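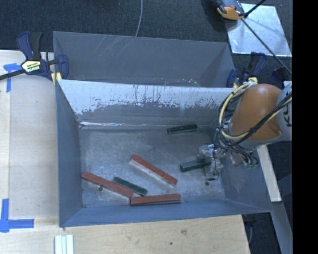

*Red and dark green blocks in a grey metal bin.*

# How to read a cruise drink package before you pay for it

Cruise lines love to sell you the drink package early. The emails start the day after you book, the price is always "reduced," and there's usually a countdown clock. I've sailed enough to distrust the clock. Work through the steps below before you hand over a card.

## 1. Find the real daily price

The number in the ad is almost never the number you pay. On our Ellari sailing out of Damthorpe in January, the package was advertised at $85 a day. With the service charge and the port tax it came to $111. Put one package in the online cart, go as far as the payment page, and write down the final total. Divide by nights, then close the tab.

## 2. Check who has to buy it

Many lines want every adult in the cabin to buy if one does. They call this a fairness rule. I call it selling 2 packages to a couple where one person drinks tea. Look for the words "same stateroom" in the terms. If your partner barely drinks, your real price per drinker has just doubled.

## 3. Take out the days you won't be on board

You pay for port days too. If you leave the ship at eight and come back at five, you have an evening to get your money's worth. Go through your itinerary and mark each day full, half or hardly any.

## 4. Price what you really drink

Get the bar menu for your ship, not the fleet one. Passengers often post them. Write down a normal day:

- coffees that aren't the free kind
- bottled water and sodas
- beer, wine or cocktails
- anything you'd only order because it was "included" (cross this one out)

Add the service charge to each drink, then compare the total with step 1.

My friend Marianna Sowa did this for a party of four and found that the packages would have cost $1,928 more than paying as they went. She'd been told on the phone that it "pays for itself by lunch." Whose lunch?

## 5. Read the exclusions

Look for these in particular:

- a price cap per drink, with or without the difference charged
- minibar and room service
- private islands and beach clubs
- specialty coffee shops run by an outside company

Nordin's terms ran to some 2 pages when I last printed them, and the island bar was on the second one - in smaller type, of course.

## 6. Wait, if you can

Check whether you can cancel and rebook before sailing. If so, buying early is low risk, and you can watch for a lower price. If not, I'd hold off. Igor Wasilewska, who I cruise with most years, swears the last offer is the best. I've seen it go up as often as down.

*Last checked 30 May 2024. Prices are in US dollars, per adult.*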